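June
By the Tidard Kids page

Search Tidard Kids
Type a word... Go

Why do cups hang on a tree?

Not a real tree. No leaves, no birds. A cup tree is a stand with a post and some pegs sticking out, and you hang cups on it. Some people say mug tree. Same thing.

So why not just put cups in a cupboard? You can! Lots of people do. But a cup tree has some clever ideas hiding in it, and you can find them without any special stuff.

First clever idea -- up is free.

Say you have 5 cups. Stand them on a table and they take up a big patch of it. Hang them on a tree and they go up in the air, one over another. The air over a table is mostly not being used for anything. Tall buildings do the same trick with people.

Second clever idea -- the wide bottom.

Push a pencil down on its point and let go. Falls over, every time. Now stand a jar next to it. Stays put. The jar has a wide bottom, and things with a wide bottom are hard to tip. The flat part at the foot of a cup tree is called the base. Without it, the whole thing would be a stick with pegs in, lying on the floor.

But even a good base can lose. Hang all your cups on one side and the tree gets heavy on that side. It may lean. It may go crash. So take turns -- one cup left, one cup right, then left agian.

It works like a seesaw. A cup far out on a long peg pulls harder than the same cup close in on a short one. Weird but true. Try it with your arm: hold a bag close to your chest, then hold it straight out. Same bag! Feels much heavier out there.

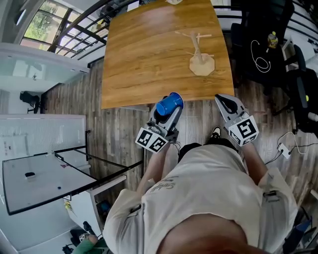
Third clever idea -- pegs that point up a bit.

Look closely at a peg next time you see one. Often it isn't level. It tilts up, so a cup slides toward the post and stops. If the pegs tilted down the cups would slide the other way. Onto your foot.

What about cups with no handle? Some can go on too, upside down, over the end of a peg like a hat. Plastic ones are good for this. They don't weigh much, and if you drop one you mostly just get a noise.

A thick clay mug can weigh over 300 grams when it's empty. A thin plastic cup may be only 30. Which goes on the low peg? The mug. Heavy things down low make the tree steadier.

Try it yourself

Get a cup tree and a few plastic cups. No tree? Push sticks into a big lump of clay, that's good enough.

Put one cup on. Does it wobble?
Put the next one on the same side. Now?
Move it across to the other side.
Try it with your eyes shut. Harder than you think, becuase your eyes are telling your hand where the peg is the whole time.

Words to know

Base -- the flat bottom part.
Post -- the tall part in the middle.
Peg -- the bit that sticks out and holds a cup.
Balance -- when the pulls on each side match up.

Next month: why do spoons fit inside each other?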